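Teardown Guide
Filed under: Desktops & Towers > Stripping for Parts
14 comments · 80 shares

Section 4: Opening the tower and getting the drives out

By now you have read Section 3, or you have skipped it and are planning to go back when something goes wrong. Either way the tower should be unplugged, logged on the intake sheet and sitting on a bench. This section takes you from a closed case to a case with no drives in it. The power supply comes out in Section 5 and the motherboard in Section 6, and they will wait for you.

The procedure was written for the Prutden depot and has since been adopted in Brindport, where they do the same things in a different order and tell us it's faster. The wording is by Chiamaka Jibrin, who has stripped 313 desktops and would like the next person to bleed on fewer of them.

What you need

– A number 2 Phillips screwdriver, magnetic tip
– A small Torx set, for the machines whose designers felt Phillips was too easy
– A wrist strap, clipped to bare metal and also worn on the wrist
– Two parts trays, one for screws and one for everything you would cry about losing
– Masking tape and a pen that works
– The intake sheet

You don't need the electric driver. It's on the shelf because Abubakar bought it, and it has its own cabinet of stripped screw heads to answer for.

Before you start

1. Check that the power cord is out. Look at the back of the machine. Don't look at the wall, where there are nine cords and they are all gray.

2. Hold the power button in for 7 seconds. Nothing will seem to happen. This drains off what is left in the board, and if a fan twitches, you have just learned that step 1 wasn't done or that there was more charge left than you thought. Go back and find out which.

3. Put on the wrist strap.

CAUTION: Never open the power supply itself. There are parts in it that hold a charge long after the cord is out. It leaves the case as a sealed box and goes into the bin marked PSU as a sealed box. If you are curious about what is inside one, there are drawings.

Opening the case

4. Lay the tower on its side with the removable panel facing up. For most machines the removable panel is the one on the left when you look at the front. If you have it the wrong way up, you will find a panel that doesn't want to come off, and you should listen to it.

5. Find the latch, or the thumbscrews, or the screws somebody put in where the thumbscrews used to be. Release them and slide the panel back before lifting. Pulling straight up bends the little tabs, and a bent tab means a panel that rattles for the rest of its life.

6. Write the asset number on a piece of tape and stick it to the inside of the panel. Panels from the same model all look alike and will fit each other with just enough misalignment to ruin an afternoon.

7. Stop and look before you touch anything. You want to be able to say where the power supply is, where the drives are, and which cables go between the two. On a tidy machine that takes a moment. On the usual kind, where every wire has been left long enough to reach a different computer, give it a little longer. 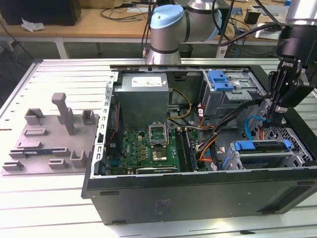
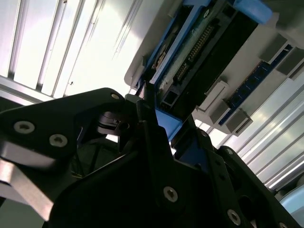
The open Dell tower first, then a blue-and-black drive caddy up close.

Color is your friend at this stage. On a good many office desktops, the parts you are meant to grab are made of blue plastic: latches, pull tabs, caddy rails. Other makers use green, or purple, or a shade that can only have been left over from something. Whatever the color is on your machine, learn it, and treat everything that isn't that color as a part you need a reason to pull on.

NOTE: Blue connectors on a motherboard are a different matter. They are blue so you can tell them from the one next door. They aren't handles.

Clearing the cables

8. Move the loose cables away from the drive area. Move them only, don't unplug the whole lot because you are in the mood. If a bundle is tied to the case with a clip, open the clip and keep it. We reuse the clips. We have never once had enough clips.

9. Unplug the power lead from each drive. Grip the connector body and rock it gently along its length. If you pull on the wires you will end up holding the wires.

10. Unplug the data cable from each drive, then from the board. Some have a metal spring tab on the connector that has to be pressed down first. You will know you missed it because the cable won't come and you will have started using bad language.

CAUTION: Data connectors on older drives are brittle. A snapped connector means a drive that can't be wiped in the usual way, and it has to go in the box for the shredder with a form. The form is two pages. Rock gently.

Removing the drives

11. Find the hard drive. It may be in a caddy, screwed into a bay, or in one sad case held in place by carpet tape. If it is in a caddy, press or squeeze the colored parts and draw the whole thing out in a straight line. It should slide. If it grinds, push it back a little, check for a cable you missed, and try again.

12. Don't hang on to a caddy by its pull tab alone. The tab is for starting the movement. Once the drive is partway out, get your other hand under it. A drive dropped from bench height makes a small, expensive sound.

13. With the caddy out, flex the plastic rails outward until the pins leave the screw holes in the side of the drive. Flex one side, then the other. People who try both at once tend to launch the drive at a coworker.

14. If the drive is screwed in, count the screws onto the tray. A 3.5-inch drive usually has four. If you get three, the other is in the case, and it will be found in Section 6 by the underside of your hand.

15. Copy the serial number from the drive label to the intake sheet. Copy it from the drive. Don't copy it from the case, from the sticker on the caddy, or from memory. The serial number is the only reason the wiping station will believe you.

16. Put the drive in an antistatic bag, label side up, and put the bag in the gray crate. The crate holds one layer. It has been known to hold three, and we have had a meeting about that.

17. Look for a second drive. People tuck them under the optical bay, behind the front panel, or flat on the motherboard in the shape of a stick of gum. The last kind is held by one tiny screw and is the one most often missed. Of the 156 machines we rechecked in October, more than we care to print had a little drive still sitting in them.

The optical drive

18. Most of them come out through the front. Release the latch, push from behind, and catch it. On some cases the front bezel has to come off first, and on some the whole bay lifts away when its latch is released. Try the latch before you try the bezel, and the bezel before you try anything with a blade on it.

19. Check the tray for a disc. The small hole in the front takes a straightened paper clip, which will open the tray with no power. Discs go in the envelope taped to the intake sheet. Please don't play them. Wednesday's crew played one, and it was a recorder recital, and it was long.

What to do with what you have left

The caddy goes back into the empty case if the machine is on the resale list, and into the Grindulia tote if it isn't. A case with its caddy is worth selling on. Without it, it's a metal box with opinions about airflow.

Leave the memory where it is for now. It's tempting, it's right there, and the clips make such a nice click. But it comes out with the board in Section 6, where there is a tray for it.

If the processor is already gone and the socket is standing open, keep everything away from the contacts: fingers, sleeves, the end of a cable tie. Fit one of the plastic socket covers from the drawer before you do anything else over the board. If the drawer is empty, cut a square of stiff card big enough to sit over the whole socket frame without touching the contacts, tape it down at the edges, and write "get covers" on the whiteboard under the other three times someone wrote it.

If things aren't going well

The panel won't slide. Check for a lock at the back. Plenty of offices fitted one and lost the key within the week. Keys that have turned up are on the ring by the door, none of them labeled.

The caddy comes halfway and stops. Nine times out of ten a cable is still attached. The tenth time somebody put the caddy in backward with great determination, and you'll need a second pair of hands.

There's no drive at all. Write NONE on the sheet, in capitals, and initial it. A blank space will be read as "forgot" and the machine will come back to you.

You have a screw left over. Tape it to the panel and carry on to Section 5.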